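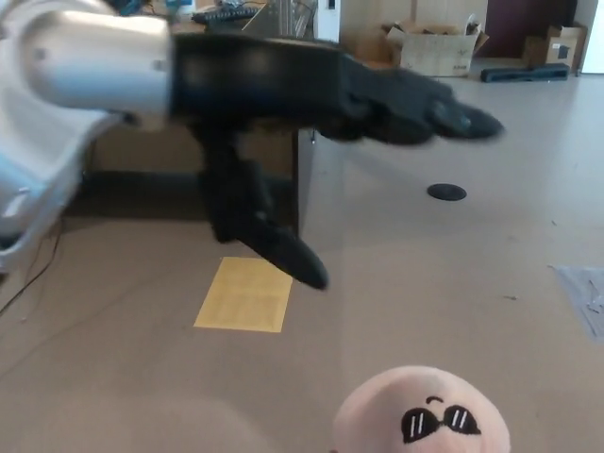
June 8, 2020

Second pass on the Seixas tapes, with Octavio Agudelo on the machine and me on notes. The album is called Farnura and Horácio Mendes wants it again on vinyl in September, so we have the summer for it.

Reel 3 was the difficult one. The first song on the side, "Penach", has a drop in the left channel in the second verse, just when the brushes come in. I thought yesterday that it was our cable. We changed the cable and the drop is still there, same place, same length. Then we played the safety copy which Corina Dobre sent, and it has no drop. So the damage is on the master only, and the safety copy was made before.

The problem is the sound of the copy. It is duller on top and the bass is a little bigger. Octavio proposed to take only the damaged bars from the copy and correct the EQ by ear. We tried 2 edit points:

- on the breath before "tomorrow I will go": you can hear the room change
- on the snare hit one bar earlier: much better, I could not find it when I listened with eyes closed

We keep the snare. Session saved as `penach_v3_snare`. Please do not delete v2 yet, Horácio has not heard it.

Speed: the piano on side B is flat against the tuning fork, nearly 20 cents. On side A it is correct. Simone Guimarães played on the album and she wrote to me that the piano was tuned between the two sessions, and that the first tuning was bad. But she is not sure which side was recorded first. I prefer not to correct the speed until she finds her diary. If we make it faster, the voice becomes thinner and he had such a warm voice in those years, it would be a pity.

"Pruremetti", last song of side B. The old LP fades it out early. On the tape they continue for 30 seconds more, and the guitar plays a very nice phrase which I never heard before. Maiara Lins says leave the full ending, because the people who buy this already have the old one. Octavio says the fade was the decision of the artist. I am with Maiara but I did not say it strongly. Horácio must decide.

Noise: I took off the hum between the songs and left the hiss alone. With more reduction the cymbals start to sound like water.

To do:

- ask Corina if she has also the safety copy for reel 2
- clean the heads again before side B
- correct the credits, "electric piano" is missing on "Penach"
- send both endings to Horácio, same volume, without names on the files

Stopped after side A. Reel 3 is back in its box, tail out.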